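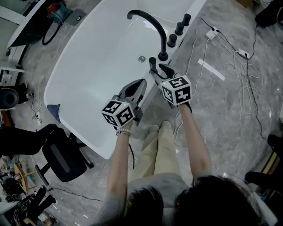 Rivby Snack Label Table

README, kept by Gobnait Duggan

What you get

One table of packaged snacks sold as healthy, light, baked, guilt-free or some cousin of those words, with the numbers off the back of the package next to the claims off the front. There are 300 rows. Each row is one product in one package size. If a bar comes in two sizes, it has two rows, and yes, the claims sometimes change between them while the recipe doesn't.

I started it because I was tired of reading that a handful of veggie chips would save me from myself at four in the afternoon. I still eat the veggie chips. I'd just like to know what I'm eating.

Files

snacks.csv: the main table
claims.csv: front-of-package wording, one claim per line, tied to snacks.csv by row_id
stores.csv: which store each package was bought in
notes.txt: arguments, mostly mine and Przemysław's

Columns in snacks.csv

row_id: a number, no meaning beyond that
type: chip, bar, cookie, popcorn, dried fruit, nut mix, other
package_grams: net weight as printed
serving_grams: serving size as printed
servings_printed: as printed, even when it's silly
kcal_serving, sugar_g, added_sugar_g, fiber_g, protein_g, sodium_mg: per serving, as printed
kcal_package: worked out by us from the row, see below
price: what the register charged, before tax
checked_by: initials of the second reader

Blank means the label didn't say. Zero means the label said zero. Please don't fill the blanks with zeros. Someone did this to an early copy and then wrote to tell me dried mango has no sugar in it.

Where the rows come from

Kamlesh Negi and I bought the packages at two grocery stores in Culero and one in Grandmont. We typed in the labels by hand. Éabha Ó Flaithearta read every row a second time against the package and fixed what we got wrong. Nothing was weighed in a lab and nothing was tested. If a label is wrong, our row is wrong in the same way, and labels are allowed a fair bit of slack.

Three stores in two towns don't stand in for the country. The Grandmont store leans heavily toward protein bars, so the table does too. Any average you take over the whole thing is mostly an average of what those buyers like to stock.

About kcal_package

This is kcal_serving times package_grams divided by serving_grams. It's in there because I've never met a person who eats two-thirds of a cookie. Satish Pathak thinks the column is unfair to big sharing bags and he has a point, so filter on package_grams before you rank anything. Don't use servings_printed for the math. It gets rounded, and a few labels round it in a direction I'd call hopeful.

Things I wouldn't use it for

Telling anybody what to eat. There is no health score here and I've turned down two requests to add one. The scores I looked at mostly reward fiber powder.

Comparing brands. Brand names are left out of the public copy. With this few rows per maker you'd be judging a company by whatever was on the end shelf.

Proving that "natural" means something. We tried. The word shows up on 40 rows and I can't find a thing those rows share apart from brown packaging, which isn't even a column.

The 2000 question

Percent daily values on the labels assume 2000 calories a day. We didn't copy them over. If you need them, work them out from the grams and say which daily amounts you used.

Known problems

Popcorn rows mix popped and unpopped weights. The notes say which is which for most of them.

Thirty gram servings are everywhere, and I suspect some of them were picked because the sugar number looks nicer there. I can't show that from this table.

added_sugar_g is blank for the bulk-bin items from Shukla, since a bin has a scoop and a card and that's all.

Prices are from September and are already stale.

Changes and fixes

Send corrections with the row_id and the wording from the label. "This seems high" isn't a correction. I go through the mail on Monday, and if Éabha agrees with you the row changes and your initials go in notes.txt.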